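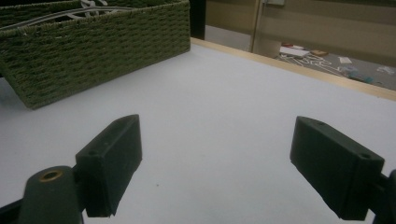
September 23, 2026

Hello all at the Zestlow fund,

I promised you a proper update before the autumn got going, so here goes. You'll remember the grant was for kitting out the sorting room at Prerkville, the back half of the community hall, so that donated household things could be sorted, mended and sent out again without living in my hallway. I'm pleased to say my hallway is a hallway again.

**The room itself**

We've had the keys since early summer and the room is in daily use now. It's still not beautiful. The walls are the same beige they've been for as long as I've known the place and I've decided I can live with that, as every pound spent on paint is a pound not spent on shelves. The floor got a good scrub and one patch by the radiator needed re-laying, which the hall's landlord did at no cost to us after two polite letters and one slightly less polite one.

The biggest change is the tables. We went for white tops with a wooden edge in the end, and I know a couple of you thought white was asking for trouble. I did too! But it's been a joy for sorting. You can see a stray button, a loose screw or a missing jigsaw piece straight away, and they wipe down with a damp cloth at the end of a session. We've had one bad stain (blackcurrant squash, my fault) and it came off with bicarb and a bit of patience.

**Baskets**

I have a lot to say about baskets, so bear with me. In the application I'd put down stacking plastic crates, and we did try some. They were horrible. They squeaked, they cracked when they were dropped, and people kept stacking them so high that whatever was at the bottom was forgotten for weeks. So I asked if we could move that bit of the budget over to woven baskets and you very kindly said yes.

The big olive-green ones are the favourites by a long way. The weave is chunky and soft on the hands, and the wire round the rim keeps the top edge in shape, so you can reach in and rummage without the side flopping over. They sit on the table while we sort and then go back under it when we're finished. We have settled on one basket per kind of thing: kitchen bits, bathroom bits, linens, toys, and a basket called "don't know", which is always the fullest.

A few things I'd do differently:

- Buy fewer of the very large size. They're lovely but once they're full of pans they need two people to lift.
- Tie the labels on from the start. We used sticky ones for the first month and they fell off the weave within days.
- Keep one basket empty at the end of every table. It sounds like a waste of space, and then someone turns up with three carrier bags and you're very glad of it.

**What's come in and gone out**

Since opening we've taken in 900 items, counting a set of cutlery as one and a pair of curtains as one. Of those, 300 have gone out again as part of starter packs for people moving into a new home. A starter pack is a basket's worth of everyday kitchen and bathroom things plus bedding if we've got it. The rest is either on the shelves waiting or has been passed on to the charity shop at Stulgate, who take anything we've got too much of. (Mugs. It's always mugs.)

I'd hoped the share going out would be higher by now. The trouble is matching. We get heaps of crockery and hardly any saucepans, and a pack without a saucepan isn't much use to anyone setting up a kitchen. I've started putting a short "please bring" list on the hall noticeboard and changing it every couple of weeks, and the pans have picked up a bit. Tin openers are still like gold dust.

Linens have been slower than planned too. Everything has to be washed before it goes on the shelf and our one machine can only do so much. Wuyts, the launderette on the corner, have offered us a cheaper rate for service washes on their quiet mornings, and I'd like to take them up on it. There's enough left in the running costs line to cover it until spring, so I'm not asking for more money, only checking you're happy with it going on washing.

**Sessions**

We're running four sorting sessions a week, each one a morning or an afternoon. I thought evenings would be popular and I was quite wrong. People came once, looked tired, and went home early. Mornings are packed, though, and there's a nice rhythm to them – kettle on, baskets up on the tables, sort until the tables are clear, sweep, home.

Nine people can work in the room comfortably. More than that and you're forever saying sorry and squeezing past each other, so I've begun asking people to put their names down beforehand. It felt a bit formal at first but it has calmed things down, and the quieter sessions now get the extra hands they were missing.

**Money**

The full sheet is attached, but the short version is that furniture came in a little under, baskets a little over, and the two more or less cancel out. Shelving was spot on. The one thing I hadn't allowed for was lighting. The old tubes flickered and gave everyone a headache, so I had them swapped, and it came out of the contingency pot as we'd agreed on the phone. The light's on the cool side but it's bright and even, and you can tell navy from black, so the sock pairing has improved no end.

I've kept all the receipts in a folder at the hall and you're welcome to look through it whenever you visit.

**What's next**

October is going to be busy. We're expecting a run of requests as people move before the cold weather, and I'd like to have a dozen packs made up and ready on the shelf instead of putting each one together in a rush. That means pans, again, and more bedding.

I also want to sort out the space below the tables. At the moment it's baskets on one side and a muddle on the other, and I'd like a low rack so nothing sits straight on the floor. I've had one quote that made me laugh out loud and I'm waiting on two more. I'll send them over when they arrive.

Lastly, could you let me know about two things when you have a minute? First, the launderette money, as above. Second, whether you'd still like to come and see the room this side of Christmas. A morning would be best, and if you do come, please wear something you don't mind getting dusty and bring a tin opener.

With many thanks,

The Prerkville sorting room coordinator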